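Search the archive Go Advanced Back to list

[shop-bots] Re: hand keeps dropping soft things, wrist cam placement?
1st May
Posted by Doğukan Aksoy

Hi all, quick one before I lose the bench for the evening. Replying inline to Kozan, then where I've got to.

> What are you closing the fingers on, position or current? If you're
> just driving to a fixed position then anything squashy will either get
> crushed or slide out, depends which side of the number you land on.
> Also you said the camera is up by the wrist now. Can it still see the
> thumb when the hand closes? Ours couldn't and we spent ages tuning a
> grip we were blind to. And please say what the arm is sitting on, the
> last time somebody asked about dropping things it was a wobbly table.
>
> Kozan

Current, as of last week. Was position before, yes, and yes that was half the trouble. Now each finger stops on its own when it hits the limit and the thumb goes last. Thumb last made more difference than anything else I tried. If the thumb goes first it pushes the thing away and the fingers close on air.

Table: it's the old Nastetti workbench, bolted to the wall with two brackets, and the arm plate goes right through the top. Doesn't move. I leaned on it. The shelf is a separate piece so knocking one doesn't shake the other.

Camera: moved it again. First bracket was printed too short and the view was nearly all knuckles. Second one stood off 12 mm further and tilted in, and that's the one I'm running. Loses a lot of the picture to the back of the hand, still, but I get the fingertips and the thumb together and that's what I was after. 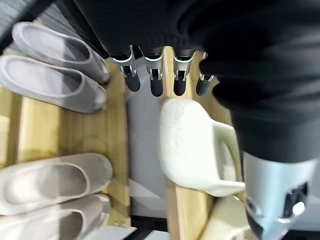 Closing order is in a little config file now so I can swap it without rebuilding. I have it as fingers together, short pause, thumb, check current, lift. The check is dumb, just a threshold on the thumb motor. For slippers I want the grip up at the heel end, so the strap or edge that curves round toward the thumb gives it something to work with, and the toe can point up at the fingertips without getting pinched. White one is the worst for the vision side, by the way. Pale slipper over a pale strip with light wood next to it, and my segmentation smears the lot together. The gray pair on the board it finds every time. The cream ones are somewhere in between, depends on the light. I could paint the shelf but it isn't only my shelf.

> Are you running the finger covering or bare?

Covering on over the back of the hand, fingertips as they came. I tried dipping the tips in some rubber stuff from Grako and it peeled inside an hour, stuck to everything, do not bother. Might try heat shrink next. If anybody has a tip material that survives foam and doesnt go shiny I'm all ears.

Numbers, seeing as somebody always asks. Last proper run was 11 tries, same slipper, put back by hand each time at different angles. 5 good lifts on the old position code. Have not done the same run on the current code yet, so no, I can't tell you it's better, it just feels better. Will post when I have it. Same slipper, same number of tries, otherwise there's no point.

Logging: I was saving every frame and filled the card like an idiot. Now it keeps up to 2,000 per session and throws away the oldest. Fine for what I do. If you want long runs, stick a drive on it.

Wiring – don't do what I did and run the camera cable down the same side as the thumb. It catches when the wrist rolls past about halfway. Went round the other side with two clips and some slack at the elbow. Slack matters, I pulled the connector clean off the first board and had to wait on a new one.

Stuff I still can't work out:

1. Wrist roll on the approach. Slippers lying side by side with the toes the same way are ok, but the hand is wide and wants to bump the neighbor. Do people come in from above and roll late, or roll early and slide in? Mine rolls early and I think that's wrong.

2. Letting go. It opens everything at once and the slipper turns as it drops. Tried thumb first, turned the other way. Maybe lower it until the current changes and then open? Seems obvious now that I type it.

3. Glow from the blue rings on the finger joints. With the shop lights on it's nothing. With them off it tints whatever is close and the color threshold goes funny. Is there a way to dim them in firmware or do I get the tape out?

4. Exposure. Auto keeps hunting when the dark cover swings across. Locked it by hand, then it's wrong by the afternoon. Thinking of metering off the bottom left only, anyone done that with a cheap camera?

Kozan, you said you had a bracket file with the slot for adjusting tilt? Could you send it over again, the link in your Grevville post is dead for me. I'll print it tonight if the filament holds out and swap it in for mine.

Also whoever has the small hex set, I need the 2.5 back please.

Doğukan

Recent posts in this list
Re: Finger tip materials, what lasts
Bracket files, old links not working
Grevville bench meetup, who has room for an arm
Stepper whine at low speed
Re: Re: Cable slack at the elbow
WTB: spare wrist servo, any condition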